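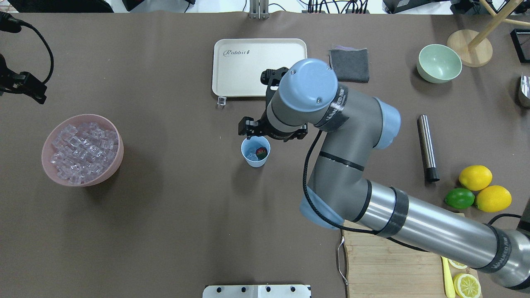
Listening skills handbook for support workers gets a second edition

Bellamy Press will bring out a revised edition of The First Ten Minutes, a handbook on listening and note-taking for people who support others at work but are not trained therapists. The new edition goes on sale in March.

The book was written by Jalen Obi, who teaches the evening certificate in helping skills at Clonden Community College. It was first used as a set of class handouts and later grew into a full course text. The first edition ran to 460 pages. The second runs to 466, although Obi says far more has changed than the page count suggests.

"I cut a lot," he said. "The old chapter on body language was too long and students kept quoting it as if it were a rule book. It's now a short section inside the chapter on opening a conversation."

The handbook has 10 chapters. The first four deal with the start of a helping conversation - how to introduce yourself, what to say about privacy, and how to ask a question without steering the reply. Later chapters cover silence, summarizing, working with an interpreter, and referring someone to a licensed counselor. Each chapter closes with a practice conversation for pairs and a page for written reflection.

Two chapters are new. One looks at support given by phone and text message, where the helper has no face to read and often no idea where the other person is sitting. The other is on endings. It follows a housing adviser and a client through their last three meetings and includes the adviser's notes from each.
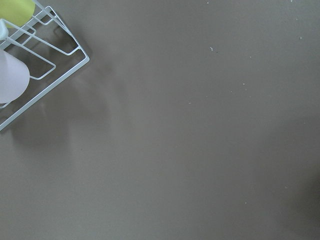

The case material has been rewritten as well. Readers of the first edition said too many of the examples came from schools, so the new ones are drawn from libraries, job centers, hospices and a bus company's staff support desk. All names and details in them have been changed.

Obi tested the draft over a six-month period with staff at the Ivach Family Center, where new employees worked through one chapter at a time and met to discuss it. Their comments led him to move the chapter on boundaries from the back of the book to the middle. A few of their written reflections are printed in the appendix with permission.

A separate guide for instructors will be available to colleges that adopt the book. It has session plans, marking notes and 6 longer role plays that do not appear in the handbook. Instructors who own the first edition can ask the publisher for a chart matching old page numbers to new ones.

Obi will read from the chapter on endings at the Cindalley Public Library in March, starting at 7 p.m. Admission is free, but seats should be reserved at the library's front desk. The handbook will be sold in paperback and as an e-book.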